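We use cookies to remember your login and your reading position. Accept | Settings

Zullside Woodworkers Forum > Finishing > Orange cast on old cabinet, how to calm it down?
238 views · 10 replies · Share

plumbline_east
Hello all. I bought a second-hand cabinet in Trirberg in January and the finish is very orange. I would like a calmer brown, but I do not want to lose the grain. I have already cleaned it with mild soap. Must I strip everything, or is it possible to tone over the old finish?

mossgate
First find out what the finish is. Put a drop of alcohol on the back side, wait, and touch it. If it gets sticky it is probably shellac, and then your life is easy.

oldchisel90
Strip it. Toning over an unknown finish is asking for peeling. I did this once with a bookcase and I had to do the work twice.

plumbline_east
Thank you both. I made the alcohol test inside the door, at the bottom. It became sticky after a short time.

mossgate
Then I would not strip. Scuff lightly with a gray pad, wipe off the dust, and put on a thin coat of shellac with a little green-brown dye in it. Green works against the red part of the orange. Please make a sample board before.

oldchisel90
I do not agree. Dye in shellac leaves lap marks on any door wider than your hand. Take the old finish off with alcohol and you see the real color of the wood. Maybe it is not orange at all.

kettle_and_rasp
Both ways can work, it depends on patience. I used the Cutinwood dye drops on a Rankin sideboard. The first coat was too green and I had to wash it off. The second was much weaker and it came out well. The lap marks oldchisel90 speaks of are real — keep the coat very thin and do not go back over it.

plumbline_east
How weak is weak? I am afraid of the green.

kettle_and_rasp
Less than you think. The mix should look almost like plain shellac in the jar. You can always add another coat, but taking it away is messy. For the kind of orange-brown I mean, see the cabinet in this render:

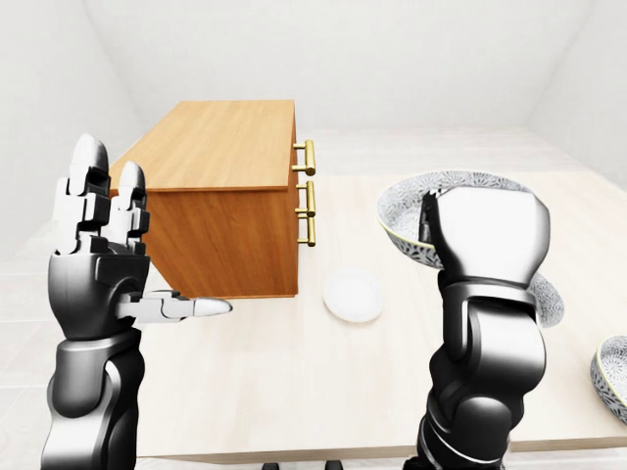
Warm orange-brown wood grain, cabinet behind the raised hand.

plumbline_east
Yes, mine is near to this, maybe a little more red on the doors.

oldchisel90
I like that color as it is. Live with it until summer and then decide.

1,017 members · Newsletter: one finishing tip each month. Enter your e-mail to subscribe.

Comments from readers (2)

sandfirst: The green dye advice helped me with a night table. I needed three very thin coats.

birchlane: Please write also which lamp you use. My dresser looks orange only in the evening.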